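Harawira household power log

README, version 2

Plug-level electricity readings from 8 homes, collected by Alby Ruawai and posted as plain CSV. One row per outlet per hour. The Dristomus meters claim to be accurate within 5 percent. I doubt it – two of them disagreed on the same kettle.

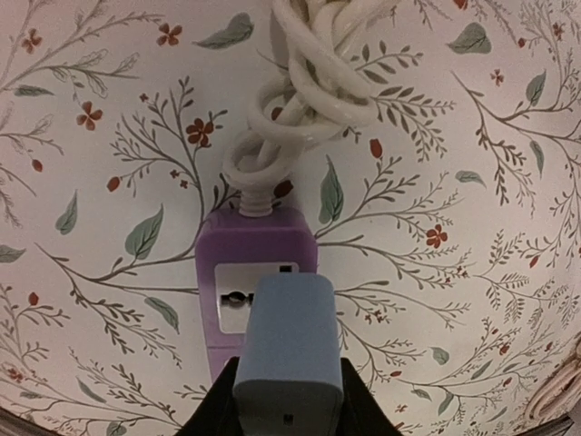
Vol. 2, p. 50

Known problems

Room labels were typed in by residents, so "den" and "office" may be the same place. Gaps were filled by the Surum export tool, which guesses and doesn't flag its guesses. Treat any flat stretch as suspect.

The March files are the worst. Don't use them for totals.

Not suitable for

Billing disputes, savings claims, or anything with "smart" in the title.

License: free to reuse with credit. Corrections go in issues.txt.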